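Section 4. Setting up the wrist camera and fingers on the Sadora arm

Your arm is bolted down, the power light is on, and now comes the fun part! By the end of this section the Sadora will be able to look along its own fingers and tell you where they are, and that is the moment it stops feeling like a kit and starts feeling like a robot. Leave yourself an unhurried hour for the first try. The second time you will do it in a fraction of that.

What you need
- The Sadora arm with the base already clamped (Section 3)
- One pair of V fingers, with four finger screws
- The 2.5 mm hex key from the Brirno tool pouch
- A soft, dry cloth
- A computer running Stuvcombe Desk

CAUTION: Switch the arm off at the base and wait for the status light to go out before you touch the fingers. The gripper motor is small but it closes faster than you would guess.

4.1 Fitting the fingers

1. Support the forearm with one hand. The joints go limp when the power is off.
2. Slide the left finger onto its carriage until it clicks. The fingers are marked L and R on the back, near the screw holes.
3. Start both screws by hand, then snug them with the hex key. Stop when you feel firm resistance.
4. Do the same with the right finger.
5. Push the carriages together and apart a few times. They should glide. If you feel grit, wipe the rail with the cloth and try again.

Note: If you are swapping from the older flat fingers, keep the old screws with the old fingers. They are shorter and will not hold the V set.

4.2 Checking the camera view

6. Turn the arm on and open Stuvcombe Desk. Choose Wrist, then Live View.
7. Press Open Gripper and wait for the motor to stop.
8. Jog the wrist until the camera faces a plain surface, then look at where the fingers sit in the preview.

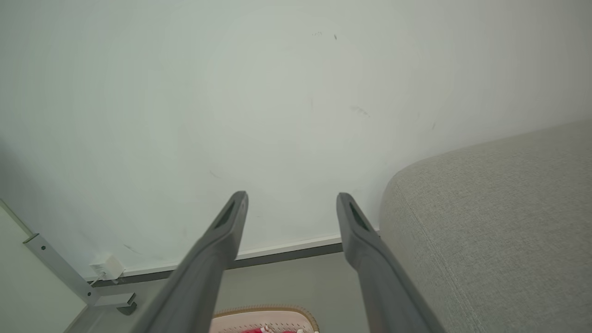 Finger alignment is judged from the live view alone, so take your time over it. Both fingers should come up from the bottom edge and lean toward each other like an open V, with the squared tips and the dark slot in each one easy to make out. A pale wall makes a great backdrop for this, and a few small specks or scuffs on it do no harm at all. Furniture at the side is fine too, like the arm of a gray sofa to the right of the fingers. The line of a baseboard may run at a slant when the wrist is turned, so go by the fingers and forget about the room.

9. If one finger is missing from the preview, turn the arm off, loosen the two camera screws a quarter turn, nudge the camera toward the missing side and tighten again. Then go back to step 6.
10. If the preview is soft, clean the lens with the dry cloth. Never use glass cleaner, it clouds the coating.

4.3 Teaching the open and closed positions

This part is my favorite, and it takes hardly any effort.

11. Choose Wrist, then Teach Fingers.
12. Make sure there is nothing between the fingers and press Start. The gripper closes slowly, opens all the way, and closes once more.
13. Read the Span value. A healthy set of V fingers gives 948 or higher.
14. Press Save. The status light blinks green twice.

If Span comes out low, check the finger screws first, then repeat from step 11. A low reading that keeps coming back usually means a finger is on the wrong carriage (yes, I have done it, more than once).

CAUTION: Do not raise Grip Force above 70 until you have saved a Span value. Without one, the arm cannot tell a fully closed gripper from a firm hold on something.

4.4 Looking after the fingers

Wipe the fingers and the slots after each day of use. Every 300 grips, Desk will remind you to check the finger screws, and you should teach the fingers again any time you have taken one off. Owners of the Mikkelsen wrist adapter should also check the adapter ring at the same time.

Error 41 means the camera cable has worked loose at the wrist. Turn the arm off, press the plug in until it seats, and start up again.

Once Span is saved, go on to Section 5 and try your first pick. Start with something light and squashy, a foam block or a rolled-up sock, and have fun with it!

Text by Cyrill Rainer. Revised 7 October 2024.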